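Notebook, running order and votes
14 Dec 2024

Picked up the running order question again after Rajeshwari's email. The claim, as it gets repeated on every fan board, is that whoever sings last gets the "pimp spot" and sails through, and whoever opens the show is doomed. I have heard it stated as a law for years. I would like to see it hold up once in a set of numbers I trust.

What we have: the Plola panel, 485 people who watch Cimia live and log who they voted for before the results show. Santosh S. cleaned the file in November. There are 1,714 usable ballots after he dropped the duplicates and the ones logged after results were read out. I asked him twice how he told a late log from a slow phone and the answer was "time stamp plus a bit of slack." The slack is not written down anywhere. Santosh, please write it down.

First pass, raw vote share by slot. Closers do well. Openers do badly. If you stop there you get the fan board result, and I suspect most people stop there.

Second pass, same thing but only for singers who drew both an early and a late slot at some point in the season. Most of the gap goes. What's left is small and leans the right way for the theory, but I can get it to shrink further by removing one singer, the tall guy with the piano who closed twice and was going to win from week one anyway. A finding that lives or dies on one contestant isn't worth much to me.

The draw isn't a draw, either. Cadwaladr's own press sheet says slots are "set with the production needs of the evening in mind." Read that how you like. I read it as: they put the people they think will end the show well at the end of the show. So we may be measuring the producers' taste and calling it a slot effect.

Muthu disagrees and I should put his side fairly. He says the recap reel matters more than the live slot, and that the last performer's clip airs while the lines are already hot, so there is a plausible route from slot to votes. Fine. He also says his sister always votes for whoever she saw last. I have told him what I think of his sister as a sample.

Judge comments, separate sheet. Tobias scored them using the Gukov scale, blind to results. He says blind. He also watches the show, so he knew who went home in every episode he scored. I've asked Santosh Goel, who has never seen it and doesn't want to, to rescore 13 of the segments from transcripts only. Agreement so far is decent on the harsh comments and poor on the nice ones. "You made it your own" got a top mark from Tobias and a middling one from Goel, and I'm with Goel. The judges say it to everybody.
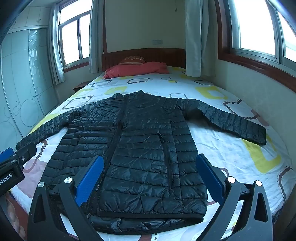
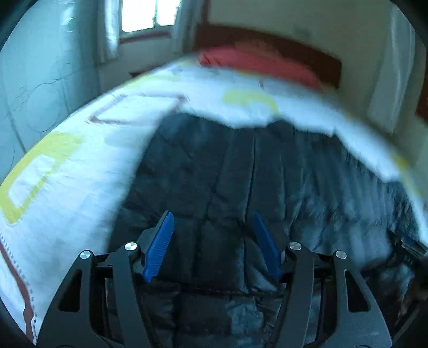
Does a bad review from the judges cost a singer votes?

In our ballots a harsh review goes with a slightly higher share among people who had already voted for that singer the week before, and with no clear change among everyone else. I'd call it weak. The group of repeat voters is small for some singers and I wouldn't print a number for it.

Back to the slots. Things I tried that did not help:

Splitting by song tempo. Tempo tags came from a fan wiki and at least one ballad is listed as up-tempo. Abandoned.

Dropping theme nights. Lost too many ballots and the lines just got noisier.

Weighting the panel by age to match the audience. We don't know the audience. We know what the network says the audience is.

There's also the swapped night, when two singers traded slots after the order had been printed in the listings. I got excited over it for most of an hour as a natural experiment. Then I read the recap properly and one of the two had a sore throat, which I assume is why they traded. So much for natural.

Rajeshwari wants a chart for the write-up. My vote is to show both passes side by side at the same scale, with the piano guy in and out, and let people see how little is left. If we only have room for one panel, it should be the second. The raw one will get clipped and passed around without the caption, I'd bet money on it.

To do:
Santosh S.: the slack, in writing, and rerun with it set to zero.
Goel: remaining transcripts. He has 19 more and is complaining.
Tobias: please stop putting predicted winners in the comments column.
Me: ask Plola how people joined the panel. If they were recruited through a contestant's fan page, we have a bigger problem than slots, and I'd like to find out before anybody makes slides.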